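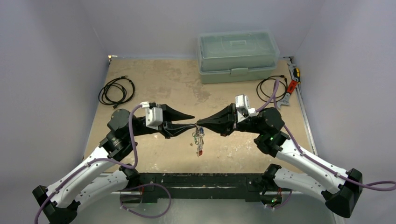 Sport and Study, Session 2: the student athlete's week

Right, last time we talked about scholarships and who gets them, and I promised we'd get on to what happens once the letter's been signed and the bags are unpacked. So today is all about time. Bring a pencil for the second half, you'll be filling in a grid.

I played hockey at Clisden (badly, mostly from the bench) and what I remember is being tired on coaches. Away matches meant leaving before breakfast and getting back after the library had shut, and I'd have an essay on my knee the whole way with handwriting like a spider's. So when I read the official guidance on "balanced workloads" I do tend to snort a bit!

The reading for this session is the Wongsuwan chapter. It's long, so start with the part on hidden hours. The argument is that when we add up an athlete's week we put in training and matches and then stop. We leave out physio, video meetings, washing kit, eating properly, travel, and the hour you spend lying on the floor afterwards. Wongsuwan looked at 212 players and asked them to keep diaries for a whole season. I'd like you to think about who fills in a diary like that and who gives up by December, and what that does to the results.

Terms to know

Hidden hours: time the sport takes up that isn't on the coach's timetable.

Redshirting: an American college term. A player trains with the team but sits out a season of competition and keeps that year of eligibility.

Dual career: the European phrase for doing sport and education side by side.

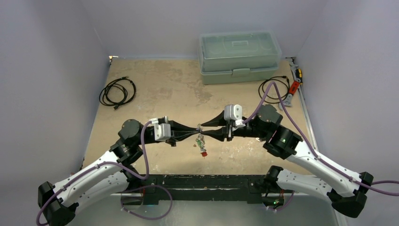 Green storage case with a front latch.

Now the grid. Draw up your own week, hour by hour, and then add 3 training sessions and an away match. See what you cross out first. Most people go for sleep, which worries me, or for the seminar they like least (I'm trying not to take that personally).

For next time, read the Somero case study and write me 2 paragraphs on whether the club or the college should have moved first when the exam clashed with the cup tie. Pick a side, please, I get so many that sit on the fence.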